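Plastus Edalow canister vacuum: three weeks in

Posted 4 Apr 2025 | Floor care | 50 comments

I did not expect to get excited about a vacuum cleaner, but I've been using the Edalow since the middle of March and I keep finding excuses to get it out. It replaced an old Drollar upright that weighed as much as a suitcase and pushed more grit around than it picked up.

First thing: it's red. Properly red! After years of gray appliances that makes me happier than it should, and on a big pale floor you always know where you left it. The hose is the other thing I love. It's long and bendy, and I can park the body in the middle of the room and work my way out toward the walls, under the table, around the chair legs, all without dragging the thing behind me every two steps.

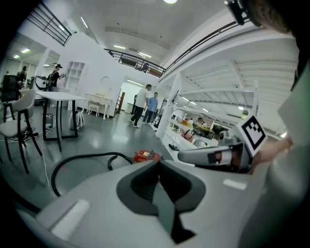 Smooth floors are where it shines. Crumbs, hair, that fine dust that drifts in under the door, all gone in one pass with the brush set to hard floor (there's a foot switch on the head, easy to find with your toe). It glides over a power cord without trying to swallow it, too, and my old one ate two phone chargers. On rugs it's fine. You need the higher setting of the 3, and then it does grab a thin rug and try to take it for a walk.

Noise is okay. I can hear a podcast over the low setting, just about, but on high forget it.

A few grumbles. The cord rewind is fierce, so hold the plug! The bags are the Aaltonen type, which my local store never has, and I order them in packs now. And if you pull the hose sharply to one side the body can tip over when you go around a corner. It has never come to any harm, but I'd have liked wider wheels.

I paid 1,756 kronor for mine in the spring sale. The regular price is 3,499 and I'd have thought harder about it at that, though after these weeks I think I'd still have said yes. Next up is the car, once I've dug the crevice tool out of whichever drawer I put it in.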